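Setting Up a Shared Table for Small Items
Vevbridge Community Learning Center – Guidance for Room Leaders

Purpose of this page

This guide explains how to prepare, run and close a shared activity table in any of the rooms at the Vevbridge Community Learning Center. It applies to craft sessions, sorting activities, language games and any other program in which participants take small items from a common supply. Room leaders who are new to the center should read the page in full before their first session. Returning leaders may wish to go directly to the section on closing the table, as the procedure changed in January.

Before you begin

Confirm your booking with the front office. Bookings are made by room, and furniture is not included unless it has been requested. If you need more than one table, state this on the booking form under "Additional equipment."

Collect the following from the supply room:

One table for up to five seated participants
Trays and bowls in different colors
One cloth, slightly damp, and one dry cloth
A room card and a pen

Supplies on the Ballano shelves may be used by any program. Supplies on the Schwaiger shelves are reserved for the early years program and must be requested from Adi Purba before use.

Step 1. Position the table

Place the table so that participants can reach it from at least two sides. Leave enough space behind each chair for a wheelchair or stroller to pass. Do not place a table in front of the fire door in Room 4, even for a short session. The door opens inward and must remain clear at all times.

Check that the table stands level. If it rocks, turn it a little before reaching for a wedge, as the floors in the older wing are uneven and a small change of position is often enough.

Step 2. Clean the surface

Wipe the full surface with the damp cloth, working from the back edge toward yourself, and then dry it. Boarded tables require additional attention along the seams, where glitter and crumbs collect. Do not use spray cleaner on bare wood. A mild soap solution is kept under the sink in the supply room and is suitable for every table in the building.

Step 3. Choose the containers

Containers should be low enough for a seated participant to see what is inside. Trays are suited to flat or square items that might otherwise be knocked to the floor. Bowls are suited to round items that roll.

Use a different color for each container wherever possible. A room leader can then give a clear instruction, such as "Please take one from the green tray," without pointing or leaving the chair. This is of particular help in language classes, where the names of colors and containers may form part of the lesson.

Participants who have difficulty telling colors apart should be offered a second cue. Position is the simplest one. Keep each container in the same place for the whole session, and describe it as left, middle or right when giving instructions.

Step 4. Lay out the items

Set out a small number of items at first. A full bowl invites participants to search through it, and the activity slows down. Additional items may be kept in a closed box beneath the table and brought up as required.

Leave the front half of the table free for work. Containers should stand toward the back or at the sides, with a hand's width between them. 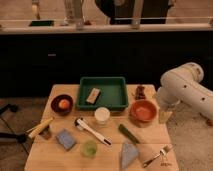

Tray and bowls in contrasting colors on a light wooden table.

Step 5. Run the session

Explain the table rules at the start. Most groups need only two: items return to the container they came from, and one person reaches at a time. Write the rules on the room card if the group includes participants who will arrive late.

Real food may be used only in rooms with a sink, and only after the allergy form has been checked. Imitation food should be kept apart from real food – the two must never share a container.

If an item falls to the floor, set it aside for washing at the end. Do not return it to the table during the session.

Step 6. Close the table

Allow 15 minutes for closing. Return each type of item to its labeled box, wash the containers in warm water and leave them upside down on the rack. Wipe the table once more. Record any damaged or missing items on the room card and place the card in the tray outside the front office.

Sessions held on Friday evening follow a slightly different procedure. Containers are dried by hand and put away the same night, as the supply room is locked over the weekend.

Further help

Questions about bookings and furniture should be directed to Konrad Wieser at the front office. Requests for new containers are collected on the Skanley order sheet, which hangs inside the supply room door. Please enter the color and type of container needed, together with the name of your program.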